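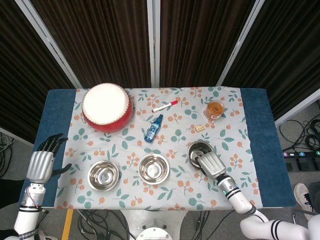 Clearing a mixed table: bowls first, small items second

Applies to: stainless steel bowls of similar size, plus loose items on a cloth-covered table
Shelf labels used in the text: Olholm (kitchen shelf), Lokeck (lidded box for odds and ends)

The order of work matters more than speed on a covered table. A cloth slides under load, and a bottle or marker lying on it will roll when the cloth is pulled. The procedure clears the widest items first, then the items that can roll, then the tall ones, and leaves the cloth for last.

The layout used is three steel bowls across the near half of the table, with a red drum, a red-capped marker, a spray bottle, a glass jar and a small block on the far side. Any similar mix is handled the same way.

Before you start

Have a dry cotton towel ready. Clear a space on the Olholm shelf wide enough for one bowl and tall enough for the full stack. Put the Lokeck box on a chair next to the table, lid off.

Wipe the inside and outside of each bowl. Polished steel shows every fingerprint, and grit trapped between two bowls will scratch both. If there are water spots, mix one tablespoon of white vinegar into 500 ml of warm water, wipe with the solution, rinse and dry fully.

Step 1. Choose the base bowl

Compare the rims. If one bowl is slightly wider, it goes on the bottom. If all three match, use the one nearest the clear side of the table, so the other two travel in one direction only.

Step 2. Lift by the rim

Hold the bowl with the fingers inside and the thumb outside, just under the rim. Raise it straight up until the base is clear of the cloth. Do not drag it. A dragged base gathers the fabric into a ridge and can tip whatever is standing behind it.

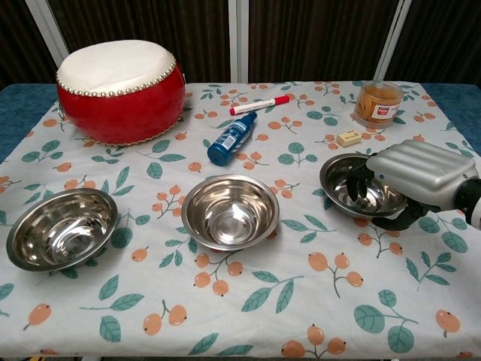

Step 3. Nest the bowls

Lower the second bowl into the base bowl with the rims level. Let it settle under its own weight. Add the third. Bowls of the same size will stand proud of each other by a small amount; do not press them down. If two bowls lock together, turn the upper one 90 degrees and lift. If that fails, run warm water over the outside of the lower bowl and try again.

Step 4. Collect the items that roll

Pick up the marker first. Check that the cap is seated. Put it in the Lokeck box with the small block.

Pick up the spray bottle and stand it upright. If the nozzle has an on/off setting, turn it to off. Store the bottle away from food and from the bowls.

Step 5. Move the jar and the drum

Tighten the jar lid before lifting. Carry the jar with one hand around the glass, not by the lid.

Lift the drum with both hands on the body. Keep pressure off the drumhead and set nothing on top of it in storage.

Step 6. Remove the cloths

Fold the printed cloth toward the center from each end to hold any crumbs, then take it off. Shake it outdoors. Remove the blue towel under it separately and check it for damp patches before folding.

Storage notes

Put a paper towel between bowls if the stack will not be used for a month or more. Leave no moisture inside the stack.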